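Speaker notes: Old Blocks, New Coats
Talk for the Hisavden toy repair evening, Sep 28, 2024
Slides by Marisol Thibodeaux

Slide 1. Title
Say hello, thank Agnes MacLeish for the hall. Keep it short. Ask who has a box of painted blocks at home. Wait for hands.

Slide 2. Why blocks
Blocks are the plainest toy we get at the repair table and the one people throw out soonest. The wood is usually fine. What goes is the paint. Children stack them, knock them over and stack them again, and every fall lands on a corner or an edge.
Mention the Dvorak Street nursery set: 400 blocks, all back in use by May.

Slide 3. What wear looks like
Go slowly here. Three kinds to tell apart.
Chips: a small spot where the paint has come away. Run a fingernail over it. If the edge lifts, it needs sanding.
Stains: dark marks that sit on the paint or in it. Try a damp cloth first.
Streaks: brush marks left by whoever painted the block. Leave them alone if the coat is sound.
Pass around the sample tray. Ask for it back before slide 6.

Slide 4. Sorting
Two piles, repaint and keep. Most people put too much in the repaint pile. A worn block still stacks. I repaint if paint is flaking or if bare wood has gone rough.
If nobody knows what old paint is made of, don't sand it. Set it aside and ask Latrice, who keeps the test kits.

Slide 5. Sanding and paint
Fine paper, flat on the bench, move the block and keep the paper still. Round the edges only a little. Wipe off the dust. Two thin coats of paint that is rated safe for toys. Let the first one dry fully. One thick coat sticks to its neighbor in the box, and then you start over.
Cost per block is small. A batch of 100 takes me two evenings with drying time in between.
Skip the Clodari workshop story if we are past the half hour.

Slide 6. The stacking check
Collect the tray.
Stack three on a level table, any order of colors. Look at the faces where they meet. A block that rocks has a high spot, usually a blob of paint at a corner. Take that down with the paper and try again. A top block set a little off from the one below is fine; children never line them up either.
Point out the brush streaks and dark specks on the green face, then the stack of red, green and yellow.

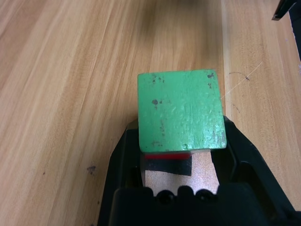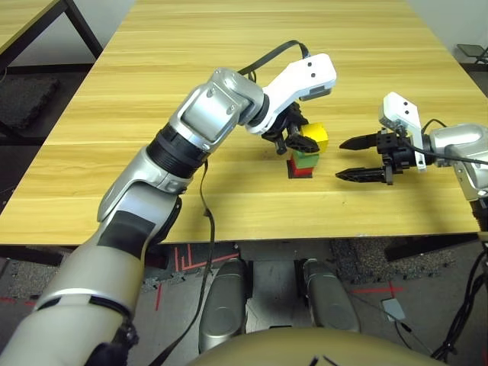 Marisol Thibodeaux

Slide 7. Questions
Likely ones: can you use leftover wall paint (no), can you varnish over chips (you can, but the chip still shows), what about letters and numbers (stencils, see Xiomara at the back table).
Sign-up sheet is by the door. Five places left for the next bench session. Bring your own blocks and an apron.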